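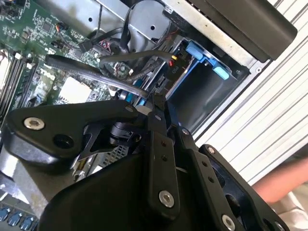

Sleeving cards is a tax on people who can't hold a drink level, according to a comment under my last post, and the rest of us should let our games age with dignity. I have thought about this comment more than its author did. It came in at six in the morning, which gives it a certain authority, and it is at least half right. I can't hold a drink level. I have a copy of a perfectly nice trick-taking game that smells of shiraz every time the lid comes off.

So I sleeve. For years I sleeved the way most people floss, in a burst of virtue after something had gone wrong, and then in January I bought Cuadros.

If you haven't run into Cuadros, it's a game about running a portrait gallery. You hang pictures, you insure pictures, you quietly swap the real ones for copies and hope the other players don't send in an inspector. It plays in an evening if everyone knows the rules and in a weekend if one person wants to read the cards aloud. I love it very much. It also comes, if you buy it secondhand from someone who has had enough, with every expansion already tipped into the box, and that brings the card count to 1,774. I know because there's a checklist. Of course there's a checklist.

The seller met me in a car park and seemed lighter afterwards.

None of the cards were sleeved. They had been kept in sandwich bags, some of which had previously been used for sandwiches. A few of the older cards had gone grey along the edges, and in a game that is entirely about telling real pictures from fake ones, a grey edge is a bit of a giveaway. We played it twice as it was. By the second game we could all spot the forged bishop from across the table, and I said the words that have cost me most of an autumn: "I'll just sleeve it."

I should explain about sizes. A sensible game has one size of card, or two if the designer is feeling fancy. Cuadros has five. There are the small ones for money, the ordinary ones for events, the big square ones for the paintings, a long thin sort for the frames (you lay them round the paintings, it looks gorgeous and takes forever), and then one more size that turns up in a single expansion called Lurker and isn't quite the same as anything else ever printed. Lurker adds a thief to the gallery. The thief has his own deck. The deck is a couple of millimetres wider than the event cards, and I have never found out why. My theory is that the thief stole them from another game.

You can't put a Lurker card in an event sleeve. I have tried. It goes in about two thirds of the way and then buckles like a cheap deckchair. You can put it in the next size up, where it slides about and makes a noise when you shuffle. So for one small deck, out of one expansion, I had to go looking for a sleeve that is made for it, and found that it comes in packs of 106.

I would like to meet whoever settled on 106. Nearly everyone else sells them by the fifty or the hundred. I suppose the extra six are for the ones you split, and if so it's an unusually honest estimate of their customers. I split seven.

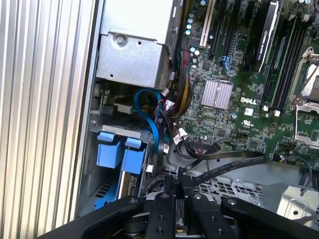

The other sizes were easier to buy and worse to pay for. I ended up at Clerkden, the games shop near the station with the lovely carpet and the terrible hours. Clerkden keeps its sleeves on a spinner by the door and the good ones behind the counter, and there's a way the staff look at you when you ask for the good ones, part respect and part concern. I asked for the box of 500. I was asked whether I wanted matte or gloss. I said I didn't mind, and I could feel the respect leaving.

You should mind, as it happens. I've now used both and I have opinions, and as it's my blog you're getting them.

Gloss sleeves make the art look wonderful. The paintings in Cuadros are the whole reason to own it and under gloss the colours really sing. They also stick together, show every fingerprint, and bounce the lamp straight into the eyes of whoever sits at the far end. They slide, too. A stack of glossy cards is always on its way somewhere. I lost the entire discard pile off the edge of the table during a game last month and we had to reconstruct it from memory and accusation.

Matte sleeves shuffle beautifully. They feel like proper cloth-finish playing cards and they stay where you put them. They also lay a very fine fog over everything, so that you've paid good money to look at your lovely game through a bathroom window. With text it doesn't matter. With the paintings it does, and I ended up with gloss on the squares and matte on everything else, which is the sort of compromise that pleases the hands and annoys the tidy part of the brain.

Then there's thickness, which I had not considered at all. A sleeve is nothing. Hold one up and you'd swear it was barely there. Put the best part of two thousand of them in a box that was built for bare cards and you find out how much nothing weighs. The lid of my Cuadros box now sits about where a hat sits. It doesn't close so much as perch. I put an atlas on it overnight to see if things would settle, and they settled by splitting a corner.

So the box has had to be dealt with as well. I threw away the plastic tray that came with it (a moulded thing with fancy wells that held no size of card anyone has ever owned) and made dividers out of foam board with a steel ruler and a craft knife. I've done it before for smaller games. My method is to measure everything twice, write it on the back of an envelope, lose the envelope, and cut it by eye. It works better than it should. White glue, pins to hold the joins while it dries, and leave it alone until the next day. Don't dry-fit it while the glue's soft. I know you want to. I wanted to, and one wall of the events section now leans at an angle that I'm calling deliberate.

If you're going to have a go yourself, the thing I'd pass on is to leave a finger's width at one end of every section. You'll be tempted to make each slot exactly as long as its deck, and it'll look magnificent, and you'll have to turn the whole box upside down to get a card out. Cut a scoop in the dividers too, anything you can get a thumb into. A coffee mug is a decent template for the curve. I used the one with the chip in it and all my scoops have a small matching bump.

I'd also say do it in front of the telly, but pick something you've already seen. I tried to sleeve the money deck during a new crime series and now have no idea who did it, and three of the banknotes are upside down. They're still upside down. Every so often one comes up in a hand and someone turns it round without comment.

There was a low point. It came somewhere in the frame cards, which have to go in from the short end and need a little puff of air to open the sleeve, so that you spend the evening blowing gently into plastic like someone trying to revive a very small fish. I looked at what was done and at what wasn't, and I got up and went and played Sedum instead.

Sedum is a lovely little thing about planting a roof. It has one deck, it fits in a coat pocket, and the rules are on a single folded sheet. You draw a plant, you put it on the roof, it either rains or it doesn't. I have owned it for years and never sleeved it, and the cards have gone soft and a bit furry at the corners, and they're a pleasure to hold. One has a coffee ring that falls neatly round the stonecrop. We all know which card it is from the back, and it makes no difference to the game, and we're all quietly pleased when we draw it.

I can hear the commenter clearing their throat.

All right, yes. I'll give them Sedum. Sedum can age with dignity. But if you can spot a forgery in Cuadros because somebody once ate a mandarin over it, you haven't got a game any more, you've got a very handsome pile of cardboard and a grudge. I finished the frames the next night. The thief's deck went in last, in its special sleeves, and I had to go back and beg for a second pack on account of the one I was short.

We've played it once since. It took nine minutes to get everything out of the box and rather longer to get it back in. The shuffling was a joy. The forged bishop went right round the table without being picked, and I lost badly, to someone who had been hanging fakes since the first round and had a glass of red at their elbow the whole time.

Next up is the tokens. I've been looking at little acrylic capsules, the kind coin collectors use. Please don't tell the six in the morning person. And if anybody has the left-over sleeves from a Lurker deck and would like them to go to a good home, I'm after a few spares and can pay in foam board.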